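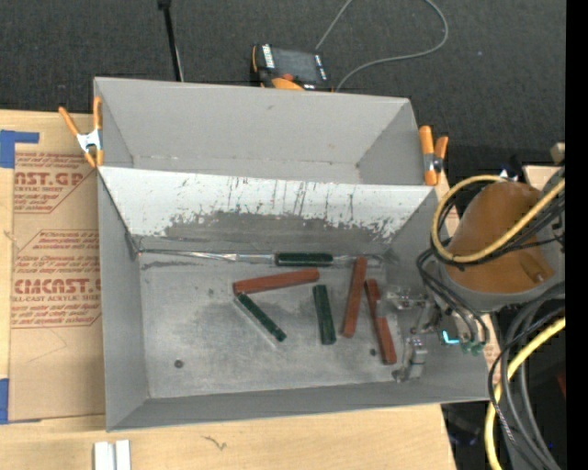
Borkuvari renueva su servicio de préstamo de juegos de construcción en madera

El Ayuntamiento de Borkuvari pondrá en marcha en enero la nueva etapa del servicio municipal de préstamo de material de construcción en madera, dirigido a escuelas infantiles, centros de educación primaria, ludotecas y entidades de ocio del municipio. La iniciativa, que gestiona la Concejalía de Educación, incorpora 3.000 bloques rectangulares pintados, en verde oscuro y en marrón rojizo, que se distribuirán entre los centros solicitantes en régimen de cesión temporal.

El material ha sido suministrado por el taller Tokgöz, adjudicatario del contrato, y se conserva en el almacén municipal de la calle Gastasbridge, donde se ha habilitado una sala para su recepción, revisión y preparación. Las piezas se colocan en cubetas metálicas antes de pasar a las cajas de reparto.

El servicio de préstamo se creó con un fondo reducido de juegos cedidos por dos escuelas que habían renovado su dotación. Con el paso de los cursos, buena parte de aquel material dejó de estar disponible por desgaste, por pérdida de piezas o por la dificultad de reponer formatos que ya no se fabricaban. La nueva dotación se ha planteado con un único formato de bloque y dos colores, de manera que cualquier pieza extraviada pueda sustituirse sin necesidad de retirar el juego completo.

La elección de los colores se acordó con los equipos docentes en las reuniones preparatorias. Los centros solicitaron tonos oscuros, poco brillantes y fáciles de distinguir entre sí, adecuados tanto para las actividades de clasificación y seriación del segundo ciclo de infantil como para los ejercicios de reparto y comparación de cantidades en los primeros cursos de primaria. Las ludotecas, por su parte, destinarán los bloques al juego libre y a los talleres de construcción en grupo.

Condiciones de la cesión

Cada centro podrá solicitar un máximo de 330 bloques por periodo de préstamo, con independencia del número de aulas participantes. La cesión tendrá una duración de 9 semanas y podrá prorrogarse una sola vez, siempre que no existan solicitudes pendientes de otras entidades. El préstamo es gratuito y no exige el depósito de fianza.

Las cajas se entregarán cerradas, acompañadas de una hoja de contenido que deberá firmar la persona responsable del centro en el momento de la recepción. Se recomienda comprobar el contenido el mismo día y comunicar cualquier diferencia al almacén antes de iniciar la actividad. En la devolución se seguirá el mismo procedimiento. Los bloques deberán entregarse limpios, sin adhesivos ni rotulación, y las piezas astilladas o con la pintura levantada se introducirán en la bolsa separada que se facilita con cada caja.

La limpieza se hará con un paño ligeramente humedecido. La Concejalía pide a los centros que no sumerjan las piezas en agua ni utilicen productos abrasivos, y que no las guarden junto a radiadores u otras fuentes de calor. Tampoco se permite lijar o repintar los bloques en el propio centro; el personal del almacén valorará en cada caso si la pieza se repara o se da de baja.

Solicitudes y recogida

En la fase de consulta previa se recibieron 91 peticiones de información, procedentes en su mayoría de escuelas infantiles. La Concejalía atenderá las solicitudes por orden de registro y reservará una parte del fondo para las ludotecas de barrio, cuya programación se cierra más tarde que la de los centros escolares. Las entidades que no obtengan material en el primer periodo conservarán su posición en la lista para el siguiente.

El formulario estará disponible en la sede electrónica municipal y en el registro general. En él deberán constar el nombre del centro, el número de bloques solicitado, las edades de los grupos que vayan a utilizarlos y un teléfono de contacto. No será necesario adjuntar proyecto pedagógico, si bien los centros que lo deseen podrán enviar una breve memoria al término del préstamo para su incorporación al cuaderno de actividades que edita el servicio.

La recogida se efectuará en el almacén de la calle Gastasbridge, en horario de 9:00 a 13:30, con cita previa. Los centros que no dispongan de medios de transporte podrán acogerse al reparto semanal contratado con la empresa Riderus, que realizará las entregas en la conserjería de cada edificio. El mismo vehículo retirará las cajas cuya devolución haya sido comunicada con al menos dos días hábiles de antelación.

La Concejalía de Educación revisará las condiciones de préstamo al finalizar el curso, a la vista de las incidencias registradas y de las observaciones de los centros. Las bases completas pueden consultarse en el tablón de anuncios municipal.

Información: Concejalía de Educación, Servicio de Préstamo de Material. Atención presencial en el registro general, de 9:00 a 14:00.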